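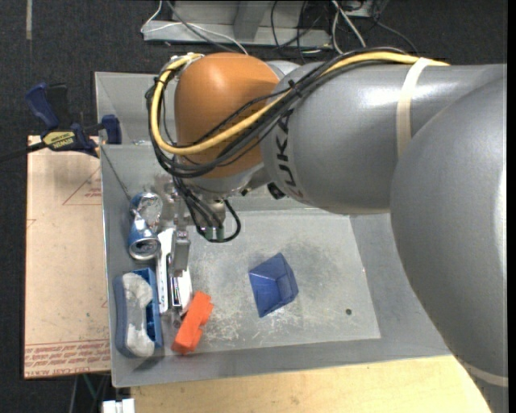 Sorting a mixed bin: what goes first?

Modier Community Boards > Workshop and Storage > Bins, Boxes and Drawers
4 people following this thread

mgrewal_makes
Posted 2025-06-12
OK bin people, I need opinions! I've gone completely down the rabbit hole on mixed bins, meaning the kind where a crushed can is sitting in with a blue thing shaped like an eraser, a long white tool, a little white item and an orange block, all crowded together on the left. And then one angular blue piece off by itself near the middle of the floor, with plenty of elbow room.

My instinct is to take the loner first. It's easy, and I love an easy first grab. My brother-in-law thinks you start with the crowd and leave the easy one for last. What would you do?
Manon

vilho_k
Posts: 1,443
Crowd first, every time. The loner isn't going anywhere. If you work on the pile while you're fresh, the rest is dessert. I sorted my late uncle's entire garage in Hiltdale this way, coffee cans of hinges and all, and I had a great time doing it (my wife may tell you something else).

lachance.c
Disagree with Vilho! Take the blue one first and you have a clear patch of floor. Then you can slide things out of the crowd into that space and see what you've got. Gray metal bins are wonderful for this because bright stuff pops right out against them. Orange on gray, you can't miss it.

I'd pull the orange block second, then the long white tool. Long things always end up lying across other things and you drag half the pile with them if you're not careful.
Colleen

vilho_k
You can slide things around with the blue piece still there. It's one piece.

lachance.c
Sure, and then it ends up in the crowd and you've made a bigger crowd. I have done this. More than once.

yoloponce
Hi all, new here, been reading for weeks and this is my favorite thread so far. Can I throw in a third way? Go by where things are headed. The can goes to recycling, so it leaves first and you never touch it again. In our art room at Kikthorpe we do trash and recycling, then tools, then the odds and ends, and the kids can run it without me.

Crushed cans are sneaky though. The torn ones have edges. I make everybody wear gloves until the metal is out.

mgrewal_makes
Oh I like that a lot, Yolotzin. Welcome! I hadn't thought about sorting by destination at all — I was only thinking about what's easiest to get hold of.

What do you do with the small items? The little white one is the kind of thing I'd lose under everything else.

yoloponce
Small stuff gets a tray next to the bin. Anything shorter than your thumb goes straight in there, no thinking about it, and you sort the tray at the end. We have a Lapointe tray with a lip all the way around and I adore it.

jirayu_b
Posts: 567
I'll back Vilho on the crowd but for another reason. Long tool first! It's the one with an end you can get hold of, and once it's out the others have room to settle. Lift it straight up, don't pull sideways. Then block, can, eraser-looking thing, small white thing. Blue piece last.

I went through a shed's worth of bins last October and by the end I was timing myself. Nearly 2 hours for the first bin and then it got silly fast after that.

lachance.c
Jirayu, straight up is right. I'm with you on that part. Still taking the blue piece first.

vilho_k
Timing yourself is how you end up with a hinge in the recycling. Ask me how I know.

I'll give Yolotzin the gloves, and I'll give her the tray too. I've been using the lid of a cookie tin for years and stuff rolls off it constantly.

mgrewal_makes
OK so the count is Vilho and Jirayu for the crowd, Colleen for the loner, Yolotzin for destination. I'm going to try destination on my own junk bins this weekend, loner first within each group, so Colleen gets half a point. I can't wait!! Will report back with the tray situation.

jirayu_b
Please do. And tell us what the last thing in the bottom was. At my place it's always a washer.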